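Does Anybody Read the Bus Timetable? My Term Project on the Jidmont Route

November 15, 2022

Okay, so when I picked this subject back in June my housemates laughed at me. A whole term on one bus route! But I've been riding the Jidmont bus to campus for two years now, and I had a theory that the printed timetable at the stops and the bus itself had stopped speaking to each other a long time ago.

The route starts at Paredes, goes past the hospital and the big supermarket, then climbs up through Jidmont and ends at the back gate of the college. The timetable promises a bus every 20 minutes. It's run by a company called Treltitum, and they were nice enough to send me their arrival log for the Jidmont stops (I asked twice, the first email went to lost property). The log had 2474 arrivals in it. I threw out the ones with no time entered or with the same bus listed twice in a row, and that left me with 1535 I could use. Losing that many hurt a bit, and it's the first thing I'd want to fix in a second round.

What I did was pretty simple. I put the printed time in one column and the logged time in the next, subtracted, and sorted by stop. Then I went and stood at the stops myself with a thermos and a notebook, so I'd have something to hold the log up against. My notebook and the log mostly agreed, except at the hospital stop, where the log kept saying the bus had arrived while I was still looking at an empty road. I think it counts the bus as there once it turns into the hospital driveway -- which is a long driveway.

The results! More than 1000 of the usable arrivals were late, and the lateness piles up as you go uphill. At Paredes the bus is usually fine. By the supermarket it has slipped, mostly because everybody pays there and half of them have bags. After that it never catches up, and the driver gets no break at the top to reset things.

I also handed out a short survey on paper at the back gate. Most people who filled it in said they don't look at the timetable at all, they just walk down when a friend says it's about time.
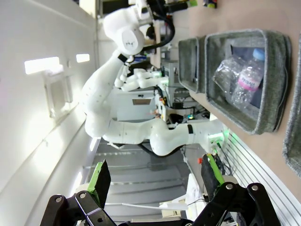
A few riders use Helladum, the free app that guesses arrivals from past trips, and they were a lot calmer about the whole thing than the rest of us. One person wrote "I leave when I see it on the hill" and I have to say that works, I tried it for a week.

My suggestion to Treltitum is small: move the printed times at the upper stops back a little and give the driver a few minutes to wait at the college end. It wouldn't need another bus. I sent them my spreadsheet and they wrote back that the winter timetable was already at the printer, so maybe spring.

If I did this again I'd start the survey earlier, and I'd hand it out at Paredes too -- the people getting on down there probably think the bus is great.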